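4.2 Collecting the desk demonstrations

Okay, so this is the part of the project I probably enjoyed most and slept least during. The question we started with was small. When a person teleoperates two arms at a cluttered desk, which pauses are worth keeping in the training data, and which ones are just the operator thinking? Our earlier policy had learned to hesitate beautifully. It would drift up to an object, stop, hover, and then stay there for ages, and once we went back through the recordings we could see where it had picked that up. It was copying us!

Tadhg Dolan's first idea was to throw away every frame where both arms were still. We tried that in February and it was a mess. Some pauses matter a lot (you wait for the jaws to settle before you lift, for instance), and with those gone the policy grabbed at things and let go too soon. So we went for something softer, which we've been calling Stestell. It scores each pause by what the gripper does right after it. If the next motion is a small correction, the pause stays. If the next motion is a long reach that could just as well have started earlier, the pause gets squeezed down to 4 frames.

We recorded 144 demonstrations for the desk tasks, all with the same two operators, me and Tadhg Tully. (Yes, two Tadhgs on one paper, and yes, the log files are confusing - we gave up on initials after the first week.) I did 73 of them and he did the rest. Every episode starts from a desk layout drawn from a set of 33, and we kept the layouts deliberately ordinary. I wanted stuff that people really have on a desk, with things touching and leaning on each other, because our older block-stacking set, Lakum, was so tidy that nearly any pause rule looked good on it.

The reading layouts turned out to be the hardest group, and I'm glad we kept them in. Pages and thin covers don't give you much to close on, so the operator slows down near them, and those slow stretches are exactly where a crude filter does its damage. Figure 3 shows one of these, with the right gripper over by the open book and the laptop closed beside the stand. 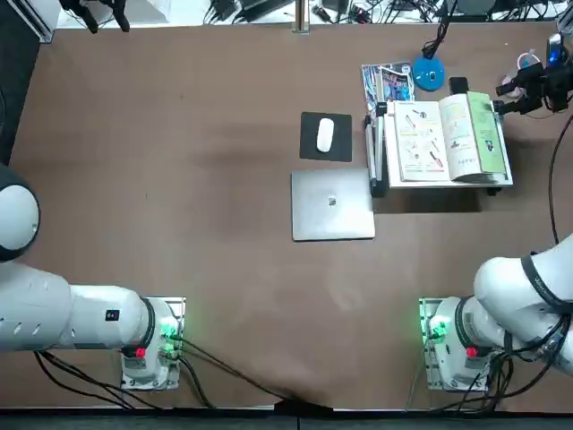 Figure 3. Desk workspace with both arms mounted along the near edge, one of the reading layouts. Photo: Tadhg Tully / Ambrose project.

For the comparison we trained the same policy three times, once on the raw recordings, once with all the still frames cut, and once with Stestell. Nothing else changed, not even the random seed. The raw version finished most of its episodes but took forever about it. The hard-cut version was quick and clumsy, and it was at its worst on the reading layouts. Stestell got nearly all of that speed back and held on to the careful bits near the paper, which made me very happy. The one place it didn't help was the mouse-moving task, where the raw policy was already fine and there wasn't much hesitation to remove in the first place.

I should mention one annoying thing for anyone who wants to reuse the scoring. It's sensitive to how you define "still." Our threshold came from the noise on the joint readings of these particular arms, and when Tadhg Dolan ran the same code on the older Kutomis logs he had to set it again from scratch. We give the procedure for that in the appendix, along with the layouts we left out.

Contact: Ambrose project, desk manipulation group | © 2018 the authors | Back to top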